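Reading and Marking a Text
Study Skills 1, Handout 3
Instructor: Qiuyue Yin
Friday, January 24, 2025

Read this before the second workshop. Bring the article on the Eltside water works with you, printed on one side only. The article is on the course page under Week 3.

1. Why mark a text at all

Most of what we read for a course we read once, and then we go back to it weeks later with a question in mind. Marks are for that second reading. A page with no marks has to be read again from the top. A page that is nearly all yellow has the same problem.

In the September group I collected the marked copies of the first article. On one of them, 94 lines were highlighted out of a text not much longer than that. The student had read carefully and could talk about the article well, but the marks were no help when she came to write the summary. She had to start over with a clean copy.

2. Read first, mark second

Read a section through to the end with the pen down. A section is whatever comes between two headings, or up to three pages if there are no headings. Then go back and mark. On a first reading everything looks important, and the sentence that sums up the section often comes last.

If you can't stand to read without a pen in your hand, put a small dot in the margin where something strikes you. Decide about the dots on the way back.

3. What to mark

Main claim. One per section. Highlight the shortest stretch of words that still makes sense alone. Often this is half a sentence.
Terms. Circle a term in pen where it is defined, which may not be where it first appears.
Steps in an argument. Number them in the margin. Do not highlight them as well.
Doubts. A question mark in the margin, with two or three words saying what the trouble is. A bare question mark will mean nothing to you in a month.

Examples and figures are usually left alone. The exception is a figure you expect to quote – underline it and write the page number on your note sheet right away.

4. Tools

Use one highlighter and one pen. More colors are fine if you already have a system that works, but do not invent one for this course. Students who start with several colors tend to spend their time choosing between them. If you do use a second color, keep it for one purpose only (terms, for instance) and write the key at the top of page one.

Ballpoint is better than gel for margin notes on thin paper. Pencil is good for library books you are allowed to mark and for anything you may want to take back.

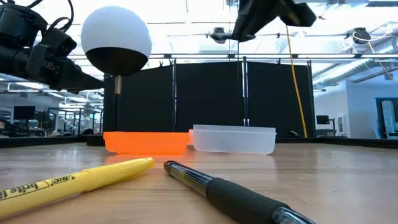
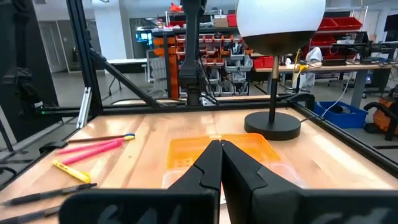

Fig. 1 and 2. Highlighters and other writing tools on a wooden table.

5. Margin notes

A margin note should say what the paragraph does, in your own words. "Gives the cost" is a useful note. "Interesting" is not. Keep to five words or fewer. If it takes more than that, the thought belongs on the note sheet.

Look at these two notes on the same paragraph from the Usman essay we read in class:

"Town vs. company"
"Says town paid twice, no source"

The first gives the topic. The second gives the claim and the problem with it, and you could write a sentence of your essay from it. It is one word over the limit – that is all right now and then.

6. From marks to summary

Close the text. Using only memory, write down the main claim of each section. Then open it and compare with your highlights. Where the two differ, read the section again and fix whichever one is wrong. After that, write the summary from the list and leave the article shut.

Exercise (for the workshop)

a. Read the Eltside article once without marking.
b. Mark it by the rules in section 3.
c. Write a margin note for each paragraph in the first two sections.
d. Trade copies with a partner. Your partner writes a one-sentence summary of each section using only your marks and notes.

Hand in both the marked copy and your partner's sentences. Put both names on the sheet.

Next week: taking notes from a talk. We will use the Prolivby recording, so bring headphones.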